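6 minute read

What the robot club is for

Our school in Tutlow has had a robot club for three years, and for the last of those years I have been the adult who sits in the corner and signs the form. I teach geography. I was asked because I was free after four o'clock, and I said yes because the room has a radiator that works. I say this so that you know how little I am worth as an expert, and also because I think the people who do know about these things are not always the ones who should be asked whether a club is any good.

The club has one big job a year. It enters the Bramoreck, a regional competition in which teams teach a robot to tidy up. The course changes every season but the idea doesn't: objects on a table, a container, and a machine that has to get the one into the other. The winners go on to something larger in July. Our team calls its project Zarer. I have asked where the name comes from and been given two different answers.

My trouble with it started with the money. This year the club cost £3259, which is more than the school spends on the choir, the chess club and the allotment put together. £3000 of it came from a grant, and I am told over and over that a grant is not really our money. Well, somebody filled in the application over most of a half-term, and somebody else will have to write the report. The other £259 came out of the same tin as everyone else's glue and footballs. When I raised this at a staff meeting I was told that robotics is "the future", and the conversation moved on to parking.

I have been hearing about the future for the whole of my working life. When I started it was a room of computers with a lock on the door. Then it was boards you could write on with a plastic pen, and these now have timetables stuck to them with tape. Each of these things came with a promise about the jobs our pupils would have, and each promise was made by people who had no way of knowing. I would like a robot club to be argued for on some other ground.

So what do they do in there? Mostly, they repeat themselves. The software the team uses is called Won, and it learns by being shown. A pupil guides the arm through a move, the machine keeps a record from its joints and its cameras, and then the pupil puts everything back and does it again. By the spring they had 437 of these recordings saved. Then two of the older ones sat down and went through the lot, and threw out 179 as no use. The lighting had changed, or someone had nudged the table, or the move had been done by a Year 8 in a hurry to catch the bus.

I found this hard to watch. Here were bright children doing something that looked to me like the dullest job in a factory, for the benefit of a machine that might then do the dullest job in a factory. There is a phrase in the club's leaflet about "unlocking creativity". I sat there with my marking and waited for some creativity to be unlocked, and what I mainly heard was a boy saying "again" and a girl saying "hang on, it's not saved".

And the task itself is so small. Put the thing in the basket. My niece could do it at fourteen months, and did, and took it out again, and ate it. I know the standard reply, that what is easy for a toddler is hard for a machine, and I accept that it is true. But a thing's being hard is no reason for children to spend their afternoons on it. Sewing a sail is hard. So is Latin.
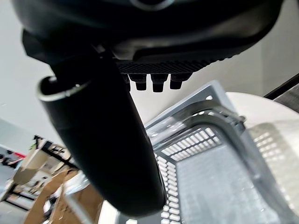
Come and do it yourself before you write about it, then, was the answer I got from the team when I read them a first draft of that paragraph, and they were quite cross about the toddler. They said I had sat in the room all year and never once touched the controls. They said a see-through plastic thing in a slotted basket was about the nastiest problem you could give a camera, and that if I thought it was small I was welcome to explain to the machine where the plastic stopped and the holes began.

So I had a go. I was dreadful at it. I could see perfectly well what needed doing and could not get the arm to do it, because what I see when I look at a table and what comes through a camera next to the fingers are very different things. From down there a good deal of the world is gripper. My first six tries were not even kept. A pupil who has never handed me a piece of homework on time told me, kindly, that I was making the move too fast at the end and that everybody does.

I will admit that this changed my mind about one thing. The repeating is not mindless. To show a machine how to pick something up you have to notice how you pick it up, and most of us have never given that a moment's thought. You have to decide what counts as a good try. The two who threw out all those recordings had a long argument over which ones to lose, and when I finally listened to it I realised it was a better argument about evidence than any I have managed to start in a classroom. One wanted to keep the clumsy ones, on the grounds that real life is clumsy. The other said the machine would only learn to be clumsy. They did not settle it, and I don't believe the textbooks have either.

That is something real, and I wish the leaflet said so. It would make a poorer leaflet.

But I have not been won over on the rest. The competition, to begin with, rewards the wrong end. Bramoreck scores the number of objects in the container when the clock stops. It gives nothing for understanding why a run went badly, and the teams know it. In the last fortnight before our heat, all the interesting talk stopped. They found a way of approaching the table that worked more often than the others and they drilled it. If the container had been a hand's width to the left on the day they would have been sunk, and they knew that too, and chose to hope. I can't blame them. I have prepared classes for exams in just the same spirit.

Then there is the matter of who comes. The club is open to everyone, as the poster says. It meets at four, it runs until nearly six, and the last bus out to the villages goes well before that. You can open a door as wide as you like if it is at the wrong time of day. I have asked for one lunchtime session a week and been told that the equipment takes too long to set up and put away, which is true, and which seems to me a fair description of what is wrong with the equipment.

Last, I am uneasy about the story we let them tell themselves. When the arm does manage the job, there is a cheer, and someone will say it "knows" what it's doing now. It doesn't know. It has been shown a great many times by patient children, and it is giving back some of what it was given. If the club taught that one thing, plainly and early, I would hand over the tin of money myself. At present it is left for the pupils to find out on their own, and the ones who leave at Christmas never do.

What I would like is dull. Keep the arm, now that it's bought. Drop the Bramoreck for a year, or enter it without caring. Let each pupil choose one job from their own home that they can't stand and find out how far they get with it, then have them stand up and tell the rest of us where it failed. Run it at lunch. Ask a grant body for the cost of a cupboard on wheels, so that setting up takes five minutes.

I have put this in writing to the head. I've had an acknowledgement.

Posted 29 March 2022

3 comments

Anonymous parent
My daughter is one of the Christmas leavers. She would have stayed if there had been a lunchtime one. She didn't mind the robot, she minded standing at the bus shelter.

Tutlow old boy
You are very hard on competitions. I learned more in the two weeks before a deadline than in the rest of the year. Also the choir is cheap because the choir owns nothing but folders.

bench4
Keep the clumsy ones but label them. Was that not suggested?

Contact | Copyright the author | Back to top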